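The blue bowl and other table matters

14/12/2024

I've been meaning to write about place cards for weeks now, and every time I sit down to do it somebody wants lunch. So, with the kettle on and the back door open to let the heat out, let me have a proper go.

When we lived at Girnthorpe we never bothered with any of it. People came in, found a chair and ate off whatever plate was in front of them. Then my aunt, Jocelyn Pelletier, came to stay for 2 weeks one January and wrote everyone a little card for her farewell dinner. She put the shy cousins beside the talkers and the two uncles who argue about fencing at opposite ends – and it was the loveliest evening we'd had in that house. I've been a card person ever since.

I don't buy them. A packet from the gift shop at Groduswood was $40 last time I looked, and I can fold a perfectly good one out of the heavy white paper I keep for letters. Fold it once, press the crease with the back of a spoon and write on it with a dark pen, a bit larger than feels natural. My handwriting leans badly to the right and gets worse as I go along, so I do the longest names first while my hand is fresh.

Then there's what to stand them on. I used to put cards straight on the tablecloth, where they slid about every time someone reached for the salt. These days I'm very fond of a long, low tray down the table with a card at one end and a bowl at the other. It gives your eye somewhere to go, and you can carry the whole lot off to the sideboard when the roast comes out. I like a bit of colour under the bowl too – lavender with blue is a favourite of mine, though my sister says it reminds her of bath salts.
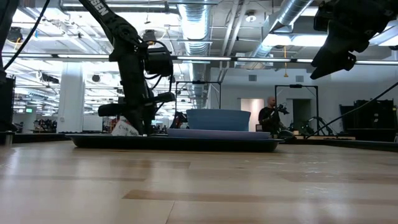

Does the bowl need to have anything in it? I leave mine bare until everyone has sat down, and then it gets bread rolls or mandarins, depending on what's left in the kitchen.

A wide one with a flared rim suits me best, as you can get your whole hand in without knocking the side. I had a deep, narrow bowl for years and all it ever did was swallow the serving spoon. The glaze matters less than you'd think, although I do prefer a matte one on pale timber.

Next time I want to get onto napkins. I've a drawer full of odd ones from Mum's, and I still haven't ironed a single one.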